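okay so I said I'd post about the great shirt sort and a few of you asked, so, thread. get a cuppa

background: I have kept every sports shirt I've ever been given, bought or "borrowed" since I was about fifteen. club shirts, fun run shirts, supporter shirts, two from a netball team I played exactly one season for. they lived in a Jalter storage tub that stopped closing in May

I know some of you have proper collections with frames and glass. mine is a tub. it smelled like a tub

rule one, which I made up while eating toast: everything comes out and gets folded on the sofa one at a time. no making a giant pile on the bed and then sleeping beside it for a week (I have done this. more than once)

the sofa's a good height for it, my back was fine the whole arvo, and the grey fabric shows you every bit of lint so you know what needs a going over with the roller. only trouble is it's slightly fuzzy so slippery shirts grab on one side and slide on the other

the cotton ones are a dream. front down, sides in, sleeves back, up in thirds, done. I got through the whole cotton lot during one podcast episode and felt like I should be running a shop

then you get to the shiny ones and it all goes to bits!! they will not hold a crease. you smooth one side and the other side puffs up like it's breathing

and the worst offenders are anything where the sleeves are a different colour from the body, because if you're even a bit crooked the whole world can see it. plain navy tee, who'd know. red with white sleeves, everybody knows
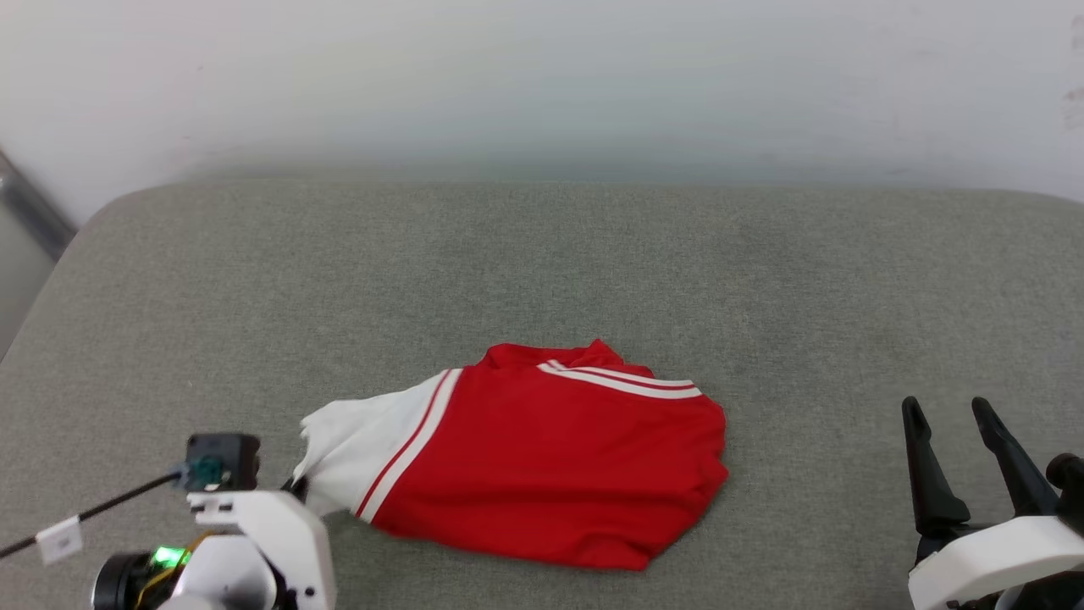

so what I've landed on is sleeves first. get both of them flat and pointing straight out before you touch the body at all. if you start with the body the sleeves bunch up at the shoulder and you end up with a lump in the middle that you'll be cross about every time you open the drawer

stripes help too, weirdly. line up a stripe with the edge of the cushion and you've got a straight line to fold against. I'd been using them as decoration all these years like a fool

collars I still can't do. collar up, collar down, collar tucked under, they all look like I sat on them. open to suggestions

someone in the replies yesterday asked about those folding boards. I had one, the Dritusis one, $75 on sale, and it was great for a fortnight and then one of the hinges gave up. it's now a very expensive thing to lean cookbooks on

final tally for the keepers: one drawer, stood up on their ends so I can see the colours. it's the neatest drawer in the house and I've opened it 6 times since lunch just to look

the giveaways are in a bag by the door. I was pretty ruthless with the fun run ones. do I need proof that I did a 7 km in the rain? I do not. (I kept one. it's a nice teal)

one shirt from my old Rasto league days has a hole under the arm the size of a loonie and I'm keeping it anyway, please don't message me about it. it's going to be my painting shirt for the hallway, whenever the hallway happens

oh and for washing, since it always comes up: inside out, cold, hang them in the shade. bright red next to white is asking for trouble in a hot wash and I have one pink-sleeved hoodie to show for it

next up is the sock situation. my partner has asked that I not call it a project. it's a project

will add to this if anybody has a collar trick that works on shiny fabric. mum's already suggested "a bit of tissue paper in the neck" and I think she's onto something but I've only got the Christmas kind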